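Noonan bench grinder, two months on
Posted by Dima Saab, May 11, 2020

I bought the Noonan to replace an old Griduson that had started to wobble. It is a plain six-inch machine with two wheels, one coarse and one fine, and a small lamp on a bendy neck. Mine came from Kallasmont, well packed, with the guards and tool rests in a separate bag.

Putting it together took 21 minutes. The instructions are poor, and the left rest is drawn the wrong way round. Once bolted down it runs quietly, and I have used it for chisels, mower blades and a hatchet without trouble. The coarse wheel needed dressing out of the box. The fine one was true.

The lamp is weak – I use my own. The water tray is too shallow for anything wider than a chisel, and it slops. 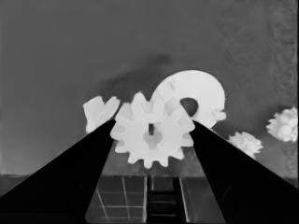 The tool rests are the best part. They lock with a proper lever and stay where they are put, even when you lean on them. My neighbour Nanami Noguchi has the Nunitz, and hers creeps after a few passes. The switch is large and easy to knock off with a knee.

Four stars. I would buy it again, but I would order a better wheel at the same time.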